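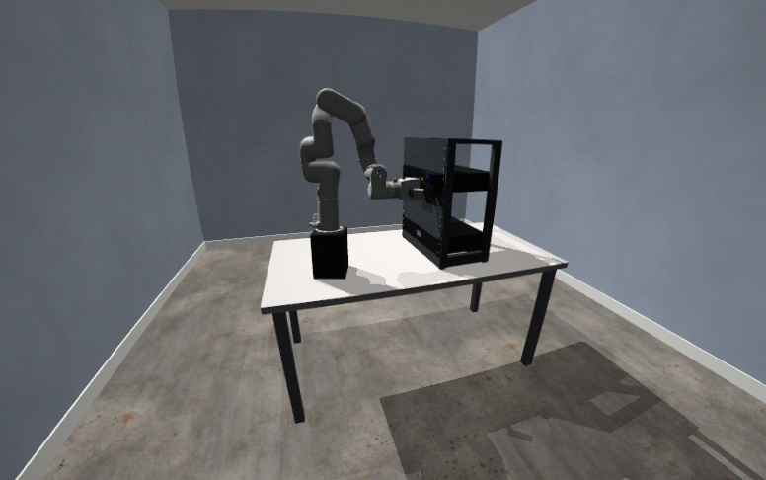 I've been popping in on the Plumwood automation group since October, mostly for the coffee, and this month they finally let me sit in on a proper shootout. Two grippers, one job, 600 tries each, all of it in simulation before anyone spends money on the real thing.

The job sounds dull until you watch it. An arm on a pedestal has to reach over to an open rack, get its gripper in at the upper shelf without clouting the posts, and come back out again. Sounds easy! Shamim Swati, who built the virtual room, says the elbow is what gets you. Swing it too low and the wrist goes in crooked, so she has it arching right up high and coming down on a slant.

First up was the Grerkico, a slim two-finger job. Then came the Ortuño, which is chunkier and grips harder (and costs a fair bit more, I'm told). I had my money on the big one. Well, the Grerkico got in and out cleanly 409 times and the Ortuño only 38, mostly because its knuckles kept catching the front rail. Talha Gondal went a bit quiet at that, as he'd been pushing for the Ortuño all winter.

He did get them to rerun it with a slower controller and a wider approach, and it picked up a lot, though they're not handing out those numbers until they've checked them. Fair enough. Shamim also wants to shift the sim camera, as she reckons the view from low down hides what the fingertips are doing once they're inside the rack.

Next step is a real rack and a real arm, with the Grerkico going on first. I'll be there, and I've promised to bring muffins.

Posted June 2025

Comments (3)

Wajid Jafri
Did they try it with cables hanging in the rack? Ours went fine in sim too and then met a cable.

Arsalan Jadoon
38 out of 600, ouch. What colour were Talha's ears?

Haris Cheema
Wajid, no cables yet, it's on Shamim's list. Also she wants blueberry muffins, please.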